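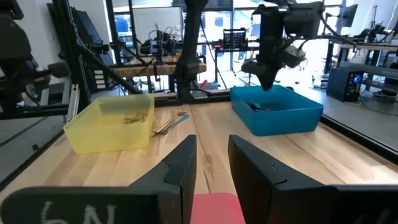 Grudeck Hide and Feeding Station: winter check
Nov 17, 2021

What a morning to be doing this! Redwings in the hawthorns the whole time, and a Kingfisher went past while I was under the bench with a torch.

Access path and boardwalk
Handrail firm: yes
Non-slip mesh: mostly. Five boards near the sluice have lost theirs and are slick with leaf mould. Tread carefully until they're done.
Gate latch: fine, and much nicer with a drop of oil.

Hide
Roof and gutter: sound. Gutter cleared (a whole bucket of alder leaves).
Viewing flaps: 19 checked, one hinge loose at the far left. Hold that flap with your hand as it can drop on fingers.
Bench: solid. Lovely view of the Teal from the right-hand end, by the way.
Floor: swept. Mouse droppings in the corner, so gloves please.
Log book: dry, new pen added. The Water Rail entries are a joy to read.

Feeders
Seed feeders (Lokico, tube type): stripped, scrubbed, disinfected, rinsed and dried before refilling. One perch cracked, feeder taken down.
Peanut cage: mesh good, no sharp ends. Old nuts thrown out.
Bird table: scraped clean. Moved 45 cm further from the brambles, where the cat likes to sit.
Sick birds: none seen. If you see a fluffed-up Greenfinch or Chaffinch, take everything down and ring round the same day.

Nest boxes, Sembiring Wood side
Old nests out: done, all boxes. One Blue Tit nest was lined with what looked like half a spaniel!
Fixings: box 5 has slipped on its tree. Needs two people and the long ladder.

Kit
First aid box: plasters low, eyewash in date.
Throw line at the pool: present, untangled, bag fastened.
Padlock code: still 1014 on the Amurex lock for the seed store, please change it before the next work party.

Next full check in February, with any luck while the Goldeneye are still on the pool.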